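Quick one before the school run. June is nearly gone and I still haven't written up the play kitchen sort out, which I promised at least two people I'd do, so. Tea going cold. Off we go.

Background for anyone new: we have far too much toy kitchen stuff. It breeds. Half came from my sister, a bag of it came from Aiguo Lu two doors down when her twins moved on to football, and the rest is car boot finds, mostly from the field at Vikorside where you pay for parking and then feel obliged to come home with something. It was living in three different tubs in three different rooms and every morning started with someone shouting WHERE IS THE BANANA.

So the plan. Get everything on one white table, look at it properly, decide what stays. I gave it a morning. It took two.

First thing I noticed once bits were going on the white top is how much the colours help. You can find a red thing on a white table from across the room. You cannot find a red thing at the bottom of a tub. I started with ketchup, a plate and the blue cloth, not much else, just to see what a "meal" looks like with hardly anything in it. And it's enough really. Plate, sauce, bit of orange in a bowl. Lunch.

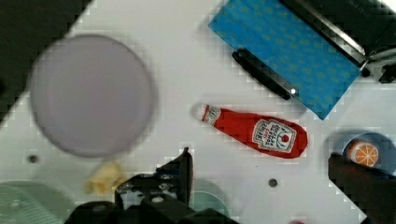
Ketchup, lavender plate, orange in the blue bowl. Lunch is served.

Then of course I got carried away and put loads more out.

My rules, such as they are, scribbled on the back of an envelope and I can only read most of it:

Keep things that do a job. Pan, spatula, colander, cup. Those get used every single day, in soup mostly. Everything is soup.

Keep one or two of each fruit. A child does not need a whole greengrocers. Gilbert (he's four and a bit, for the new people, and extremely firm) disagreed and we had a negotiation over the strawberries which I lost.

Out with anything cracked, chewed or sticky in a way that washing won't shift. Also out, the plastic chicken. I've always hated that chicken.

Anything that makes a noise goes in the loft untill someone asks for it. Been a fortnight, no one's asked.

Afonso Azevedo, who used to comment here a lot back when I did the sewing posts (hello if you're still reading!), emailed to say his lot do a "one meal out at a time" thing. You pick the breakfast things or the tea things and the rest stays in the cupboard. I like that in theory. In practice we had toast and spaghetti and a strawberry all on one plate by ten past nine. But I did pinch the idea of grouping. Pans at one end. Plate and colander along the top. Fruit down the bottom where small hands get to it first, and the oven at the other side so there's somewhere for it all to be going. 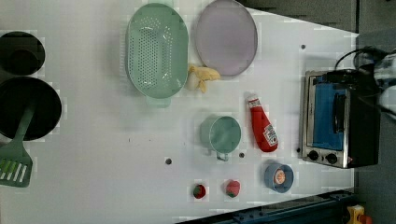 The grouping lasted longer than I thought it would, most of a day. The pans stayed put because they're the biggest and nobody can be bothered to shift them. The fruit wandered off immediately. The banana was in my coat pocket at the shops, I found it when I was looking for my card.

Washing, as I got asked on the last post. Warm soapy water in the washing up bowl, old toothbrush for the colander holes, everything on a towel to dry overnight. Don't put the painted or labelled stuff in to soak, the labels lift. Wipe those. I learnt this on a mustard, RIP mustard. The colander took me ages, I swear there are 453 holes in that thing and every one had playdough in it.

Money, for those who like that sort of thing. I reckon I've spent around 8 pounds on the lot over the years, all the rest handed down. I looked up buying a matching set new and shut the laptop again. Mismatched is fine. Lavender plate, green plate, who cares, they're both plates.

Storage is where I'm still stuck. The tubs are gone (hooray) but I haven't got a proper replacement. Tried a shoe rack, too shallow. Tried the bottom drawer in the real kitchen, which meant a small person under my feet while I drained the actual pasta, so no. At the moment it's a low shelf with the plates stood up at the back and pans in front, and the cloth folded on top. It'll do for now. The ketchup never goes back on the shelf, it lives on the table and I've given up.

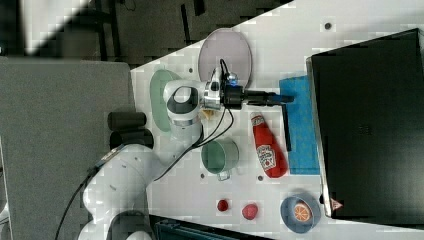 What do you do with the pieces you don't keep?

Ours went in a bag to the playgroup, washed first, and the cracked bits went in the bin. The chicken went to playgroup too. I'm sorry, playgroup.

Right, that's me, I've got eight minutes and no shoes on. If anyone has a shelf idea that isn't a tub, stick it in the comments and I'll have a look tonight. Next time the dressing up box, which I am dreadding, there's a cape in there with a smell.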